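Brovska adds woven and braided straps to its bag range

May 9, 2025 - Brovska has extended its bag range with two strap constructions, one braided from cord and one woven flat. Both are supplied under the Protance name.
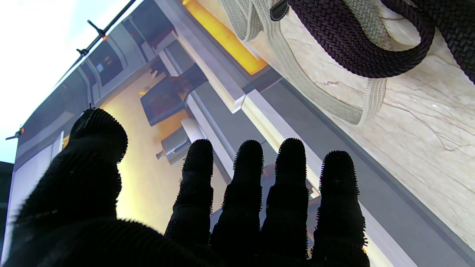

Dark braided strap and beige woven strap on a veined marble surface.

The braided strap is made of tightly woven cord in a very dark brown. The beige strap is a flat, ribbed weave with a herringbone texture. A small black leather tab, stitched in a pale thread, joins the two.

The weaving is carried out by Le Goff, which also cuts and stitches the tabs. Each construction was flexed for 1,000 cycles under load before approval - the stitching at the tab was checked separately. Straps are inspected again before packing.

The first production run is 1,932 pieces. Of these, 419 are reserved for repairs and replacement orders. The remainder will be sold through Eketti shops. A second run is planned for November.

Straps should be wiped with a dry cloth and stored flat. They should not be machine washed.

Contact: Brovska press office | © 2025 Brovska | Back to top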